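OK so apparently I have opinions about folding towels now. A thread, because I spent my whole day off on the linen closet and somebody has to hear about it.
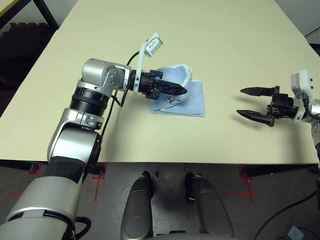 1/ Some background. We have one linen closet. It's narrow, it's deep, and for years my system was "shove it in and close the door fast." Every time I wanted a hand towel I got three bath towels and a fitted sheet on my feet.

2/ So last August I bought a whole new set of terry ones from Holtby (the store out past the freeway, not the little one downtown). Light blue, white hem. I figured if everything matched it would look tidy all by itself. It did not look tidy all by itself!!

3/ What finally helped was picking one fold and sticking with it. I fold in half the long way, then in thirds, then stand it on the shelf with the fold facing out. I know some of you are in-half-and-in-half-again people. I was too. Those stacks lean.

4/ You need a big clear surface. I was doing this on the bed for ages and the bed is soft, so the corners slide around and you end up with a sort of trapezoid. A table is so much better. Smooth top, nothing else on it, towel in the middle.

5/ Corners first, always. Pinch one, lift it, give it a little shake so the hem flops straight, then lay it over. If you start from the middle you're just pushing lumps around.

6/ Someone asked about weight. Holtby's bath size says 635 grams on the tag and the thicker Oso one I have says 800. The Oso is dreamy when you get out of the shower and a total pain to fold. In thirds it's basically a loaf of bread. I only keep two of those and they live on the top shelf by themselves.

7/ Washcloths: I don't fold them. I'm sorry. They go in a basket. I tried rolling them for one weekend and felt like I was running a spa with no customers.

8/ Labels! I wrote on a couple of the old kitchen towels with a laundry marker so they'd stop sneaking in with the bathroom ones. My handwriting on terry cloth is terrible (all those loops!) but I know what it says. Wirudov makes a marker that doesn't bleed much. Let it dry overnight before you wash.

9/ Fabric softener, since three of you have already replied about it: I quit using it on towels and I like them better. They come out a bit rougher and they soak up way more water. A cup of vinegar now and then if they start to smell like the gym.

10/ Shelf liner is the Talebi stuff, the kind with the little bumps. The roll was 100 inches and I used nearly all of it because I cut the first piece backwards. Measure from the back wall, not from the door trim. Ask me how I know.

11/ Where I've landed: bath towels on the middle shelf, hand towels next to them, sheets below, beach towels in the hall chest until summer. The door closes with one finger. I keep opening it just to look.

12/ Still stuck on fitted sheets. I've watched the videos. I get as far as tucking one corner into the other and then I'm wearing it. If you have a way that works on a deep king, please, please reply with it.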